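Section 4: Hanging Your Tistine Door Curtain

Reading time: 4 minutes

If you have worked your way through Section 3, you already have the rod, two end cups, four screws and the curtain itself laid out somewhere handy, and you know whether your doorway falls inside the sizes the Tistine will stretch to. If you skipped ahead (plenty of us do!), please go back and check the width now, while everything is still in the bag. A curtain that has been unfolded and hung can be folded up again, of course, but it never goes back quite as neatly as it came.

The Tistine is meant to sit inside the opening, between the two side casings, so that the fabric falls straight to the floor and the trim around your doorway stays on show. You can do the whole job in an evening, and a patient friend to hold the far end of the rod makes it a good deal more pleasant.

Before you begin

You will need a tape measure, a soft pencil, a small level, a Phillips screwdriver and a step stool that doesn't wobble. A hand drill is useful for hardwood trim but you can manage softwood without one.

CAUTION: Don't hang anything other than the curtain from the rod. It is not a pull-up bar or a clothes rail, and it is certainly not a swing.

1. Measure the opening from the inside face of one casing to the inside face of the other. Do this at the top, where the rod will go, and then once more at waist height. Older doorways are often a little wider in one place than another, and it's the top figure you want for the rod.

2. Wipe down the inside faces of both casings with a barely damp cloth and let them dry. Years of hands and elbows leave a film on wood trim that you don't notice until a pencil line refuses to show up on it.
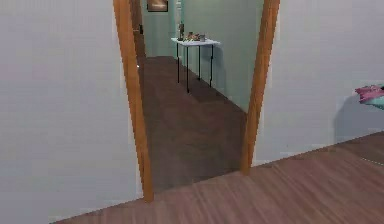 Treloar

3. On the left casing, measure 100 mm down from the top of the opening and make a small pencil mark. Make a matching mark on the right casing, again 100 mm down. If the curtain has to clear a thick rug, you may go up a little, so long as both sides go up together.

4. Hold the rod between the two marks and rest the level on top of it. If the bubble sits off center, trust the level and move one of your marks. Floors and door heads are both fond of sloping, and a rod that follows them will look crooked forever after.

5. Hold an end cup over the left mark with its open side facing up, and press a pencil point through each of the two screw holes. Do the same on the right.

NOTE: The cups are identical, so it doesn't matter which goes where. The open side does matter, though – the rod drops in from above, and if a cup is upside down you will find out when the curtain lands on your head.

6. Start each screw by hand, then tighten it until the cup is snug against the wood. Stop there. Painted trim can crack around a screw that has been given one turn too many.

7. Thread the curtain onto the rod through the stitched sleeve, with the Gendley label toward the room you spend the most time in. Twist the rod to lengthen it, then lower both ends into the cups.

8. Stand back and look at the hem. It should hang just clear of the floor. If it drags, take the rod down and use the upper sleeve.

Letting the fabric settle

New curtains come out of the bag with fold lines, and we'd ask you to leave them be for a few days. If you hang yours on a Sunday, most of the creases will have dropped out by the next weekend. A cool iron through a cotton cloth will deal with the stubborn ones.

Every few months, give each screw a gentle check with the screwdriver. Wood swells and shrinks with the seasons, and a doorway that gets a lot of traffic will loosen a cup sooner than one at the quiet end of the hall.

CAUTION: The curtain is not fire rated. Keep it well away from space heaters, candles and stove burners.

For washing, shortening and the optional tieback, turn to Section 5.

Rirneck Home Goods | Contact us | © Rirneck. All rights reserved. | Back to top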